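Snack Storage Advice, Tested Against Real Life

Every January the same tips come around again. Decant everything. Buy matching tubs. Label the tubs. I have lived with snack storage of one kind or another for a long time, in 2 apartments and one very small house, and I'm suspicious of most of it. What follows is what I'd keep and what I'd throw out. Your kitchen may disagree with mine.

Do you need bins at all?

Probably not. Stores sell a clear plastic bin as if it does a job a cardboard box can't. For chips, granola bars, crackers and small packets of cookies, a sturdy cardboard box holds the same amount, weighs less and costs nothing. The packets are already sealed. The box only has to stop them sliding around a shelf.

I tried a set of Hamness stacking bins for most of last year. They look nice. They also have rounded corners, so square packets never sit properly, and the lids crack if you lift the bin by them. Two of the lids went before June. I still use the bottoms for onions.

Where a bin does earn its money is under a sink, or anywhere the floor gets mopped. Cardboard soaks up water from below and then feeds whatever lives down there. Don't keep food in cardboard on a basement floor either.

Picking a box

Skip anything that held produce, meat or detergent. Smells stay in cardboard far longer than people think, and a cracker that tastes of laundry powder is a sad thing. Shoe boxes are usually too flimsy once full. Gift boxes and the boxes that snacks are sold in tend to be the right depth.

Check the bottom seam before you load it. If it's only folded, run a strip of packing tape along the outside and up both ends. Leave one flap on at the back if there is one. You can fold it over the top when the box goes in a closet, and it keeps dust off.

If you want to buy something, Stonedis makes a plain lidded carton that comes flat and folds up in a minute. I can't say it's any better than a free one. Daiane Barros, who reads this page and corrects me often, says hers has lasted three moves. I'll take her word for it.

Filling it

The usual advice is to stand packets upright like files in a drawer. This works for flat things: oatmeal sachets, seaweed, soup mix. It fails completely with puffy bags, which fall over as soon as you take one out. For those, lay the biggest on the bottom, tuck small ones down the sides and stop trying to make it pretty.

Don't let the air out of sealed bags to save room. I've seen this suggested with a pin and a piece of tape. You save an inch and get stale chips.

Put the soonest date on top. If the dates are printed in tiny gray type along a seam, write the month on the packet with a marker as you unpack the groceries. It takes no time.

Keep chocolate out of a mixed box in summer. Keep anything strongly flavored, such as dried fish or curry snacks, in its own zip bag, even if it is sealed.

Sorting on the bed

Here I do agree with the standard tip. A made bed is the best sorting surface in a small home. It's wider than the table, it's at a decent height, and you have to finish by bedtime. Throw a blanket over the bedding first, preferably a patterned one that won't show crumbs, and shake it outside afterward.

The weak point is everything else that migrates to the bed while you work. Flasks, bags and flower vases don't stand well on a mattress. Each time you set a full box down, the mattress dips and whatever is tall leans toward it. Move the tall things to a chair or the floor first. I have ignored this and paid for it with a wet pillow.

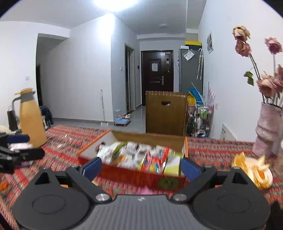 Snack box filled to the rim, over the red blanket. The vase of dried roses should go somewhere firmer.

Have a bag for trash within reach before you start. Wrappers and peels dropped on the blanket "for a second" get folded up with it.

Carrying a full box

Hold it low on both sides, with your fingers under the bottom edge if you can get them there. Squeezing near the rim is fine for a short lift of something as light as chips, but a box full of cans or jars will bow in and drop its bottom. Don't lift by a flap. Cauã Miranda wrote in to say that flaps are fine if you double the tape, and I have tried it, and they aren't.

Where it should live

Not on top of the fridge. It's warm up there and you'll forget what you own. A hall closet is good. A bedroom shelf is good if you trust yourself. I don't.

Labels

I've gone back and forth. If the box is open, you can see what's in it. If it's closed, one word in marker on the end is plenty. The Wike label maker I bought cost more than a month of snacks and jammed on the word "pretzels." Masking tape does the same thing and peels off when the contents change, which in my house is every Saturday.

When to replace the box

Soft corners, grease spots, any sign of chewing. Flatten it and recycle it, and cut out the greasy parts first if your town is fussy about that. Then use the next one that comes into the house.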